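Section 4: Setting Up the Dishwasher for Your Water

Most dishwashers leave the factory set for water that almost none of us have. The booklet in the door pocket will tell you the machine "adapts to local conditions." Treat that with suspicion. The Fusudon adapts to whatever number you type into it, and if you type nothing it assumes medium-hard water and carries on that way for years.

This section covers the softener setting, the salt, the rinse aid and the first cycle. Set aside an evening. The booklet says ten minutes, and I have yet to meet anyone who managed it.

4.1 Before you start

You will need a water test strip, the funnel from the accessory bag, a dry towel and a cup of tap water. The bag also holds a small sachet labeled as a first-use cleaner. You can throw it out or use it; I ran one machine each way and could see no difference.

Caution: Turn off the power at the wall before you reach under the lower spray arm. The door switch stops the pump, but I wouldn't trust my fingers to a door switch.

1. Run the kitchen cold tap for two minutes.
2. Fill the cup and dip the strip for as long as the strip's own packet says.
3. Compare the color in daylight. Kitchen bulbs make every strip look harder than it is.
4. Write the result inside the cover of this guide.

Your water company probably publishes a hardness figure too. Mine does, and it disagreed with the strip. The published figure is an average over a wide area, and in Poditlow we get our supply from one side of the hill in summer and the other side from September on. Go with the strip, and test again when the season changes.

Note: If you have a whole-house softener, test after it. Plenty of people test at the outside tap and then wonder why their glasses go cloudy.

4.2 Entering the softener setting

1. Close the door and switch the machine on.
2. Hold the Program and Delay buttons together until the display shows H and a number.
3. Press Program to step up through the levels. There is no way to step down. If you overshoot, keep pressing until it comes back around to H0.
4. Press Delay to save. The display should go blank and then return to the last program used.
5. Switch off at the panel, wait, switch on again and repeat step 2 to check the number held.

Step 5 isn't in the maker's booklet. Add it anyway. On the older control board the setting drops out if you open the door too soon after saving, and the machine gives you no warning at all. Error 312 is supposed to cover this. I have only ever seen 312 come up for a blocked inlet filter.

4.3 Filling the salt

1. Take out the lower basket.
2. Unscrew the salt cap. It will be stiff the first time.
3. Fill the reservoir with tap water. You do this once only, before the very first load of salt.
4. Fit the funnel and pour in coarse dishwasher salt until it reaches the neck. Water will spill over into the tub, as it should.
5. Wipe the thread clean, screw the cap down straight and run a rinse cycle right away.

Caution: Never put detergent in the salt reservoir. It ruins the softener, and the warranty won't help you.

Table salt is a bad idea, mainly for the anti-caking powder in it. As for the expensive branded salt, I can't find a reason to buy it. Plain coarse salt sold for dishwashers does the same work. Meireles, the shop that sold me my machine, swears otherwise, but Meireles also sells the branded salt.

4.4 What the first cycle will and won't tell you

Run the first real cycle with things you don't care much about. Mix the materials: a couple of glasses, some steel, one or two pieces of plastic. Glass shows up hard water quickly. Plastic shows you the drying, and the drying is where the claims on the box start to fall apart. 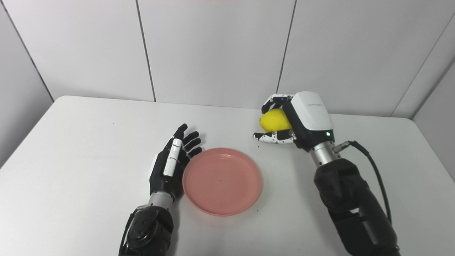

Armindo Serrano
Appliance fitter and guide editor

Plastic doesn't hold heat the way china does, so the last of the water stays on it. A raised rim makes matters worse if the piece lies flat in the upper basket. Stand plates up and tilt them forward, and leave a gap between plastic pieces so they don't lean together. No rinse aid will fix a badly loaded basket, whatever the bottle promises.

1. Load the machine as above, with nothing blocking either spray arm. Spin both arms by hand to be sure.
2. Add detergent. Use powder for this test if you have it, as tablets hide a wrong softener setting.
3. Choose the normal program. Eco runs cooler and will muddy the result.
4. When it finishes, leave the door shut for a while, then open it and check the glasses first.

White film that wipes off with vinegar is scale: go up one level. A bluish sheen is too much rinse aid: turn the dial down. Cloudiness that vinegar won't shift is etching, and that glass is not coming back.

4.5 Rinse aid

The dial runs from 1 to 6 and ships at 4. Start at 2. I know of no home where 4 was right, though Celeste Rocha, who checked this guide, says hers needs 3 with very hard water. Change it one step at a time and run several loads before you change it again.

Note: The rinse aid light reads a float, and the float sticks. Look in the chamber before you believe it.

4.6 If the display shows a code

312 — Check the inlet filter and the tap before you do anything else. Rinse the filter under running water and refit it with the mesh facing the hose.

686 — The booklet says "contact service." Try this first: switch off at the wall, tip any standing water out of the base tray with a sponge and leave the machine off overnight. If the code returns, there is a leak, and you do need service. Ask for the base to be inspected while they are there. They will want to swap the float switch and go home.

1589 — Not a fault. It shows after a control board update and goes away when you enter the softener setting again, as in 4.2. The update wipes it.

The service desk at Fultton answers in the mornings. Have the serial number ready; it's on the inner edge of the door, on the left, and hard to read without a flashlight.

Section 5 covers leveling the feet and fixing the machine to the countertop.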